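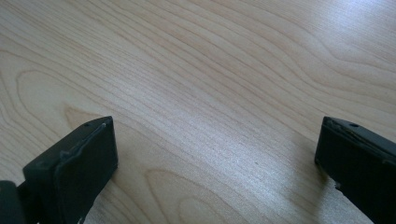 Section 7. Inspection and replacement of finger pads

The finger pads of the Cledow hand tool are wearing parts and shall be inspected at the start of each working day and whenever the cycle counter passes a multiple of 276. Inspection is carried out with the fingers open and nothing held between them, over a clear, level surface. Scuffing of the dark faces, a rounded or slightly frayed edge where the pad layer meets the block, and small pale chips along the side of a finger are all signs of wear and are to be entered in the tool log under code W1. A tool in this state may remain in service if it passes the checks in 7.2.

7.1 Before starting

1. Finish or cancel the current job at the operator panel. The panel must show READY.
2. Open the fingers fully using the manual control.
3. Switch the tool off and unplug the supply lead at the handle.
4. Wait two minutes.
5. Place the tool on its service stand with the fingertips facing up.

CAUTION: The fingers may close without warning while the supply lead is connected. Do not put a hand between the fingers until steps 3 and 4 are complete.

7.2 Inspection

1. Wipe both pads with a dry, lint-free cloth. Do not use solvent.
2. Look along the edge of each pad from the side. Press down any raised part with a fingertip. If it lifts again, the pad must be replaced.
3. Lay the Vasseur gauge flat against each pad. If light shows under the centre of the gauge, the pad must be replaced.
4. Check the mounting hole on the top of each fingertip for cracks or packed dust. Clear dust with the soft brush.
5. Compare any chips with the wear card supplied with the tool. A chip larger than the grey circle on the card requires a new finger, part 2991.
6. Enter the result and the cycle count in the log.

Note: Pads are always replaced in pairs, even where only one has failed. A new pad set against a worn one will cause the part to sit off centre.

7.3 Replacing the pads

Required: pad set 206, plastic scraper, 2 mm hex key, cleaning wipes, fitting clamp.

1. Loosen the screw at the base of the finger and draw the finger off its slide. Mark it L or R on the inside.
2. Lift one corner of the pad with the plastic scraper and peel slowly toward the base. Metal blades must not be used.
3. Remove all remaining adhesive with a cleaning wipe. Allow the face to dry for five minutes.
4. Peel the backing from the new pad. Line up its lower edge with the step on the block and press from the bottom to the top.
5. Fit the clamp and leave it in place for 30 minutes.
6. Return each finger to its own side and tighten the screw until it stops. Do not force it.
7. Repeat for the second finger.

CAUTION: Adhesive on the slide will cause the finger to stick. If any adhesive reaches the slide, stop work and follow Section 9.

7.4 Return to service

1. Reconnect the supply lead and switch the tool on.
2. Select SERVICE, then ZERO FINGERS. Keep hands clear while the fingers close and open.
3. Grip the test block ten times. The block must not slip or turn.
4. Repeat the test with the tool held at the angle normally used for the job.
5. Reset the pad counter and sign the log.

If the block slips in either test, repeat the zero procedure once. If it slips again, tag the tool out of service and send it to the Kurkdale workshop with a copy of the log page.

7.5 Service life

Pads used on smooth, dry parts are normally replaced at 1,944 cycles, whatever their appearance. Sites handling rough castings or sawn timber should halve this interval. Unused pads are to be stored flat, in their original packaging, away from direct sunlight.

Revised August 22, 2024. Approved for use at all Cerkley sites by Gilles Lebrun, Maintenance Standards.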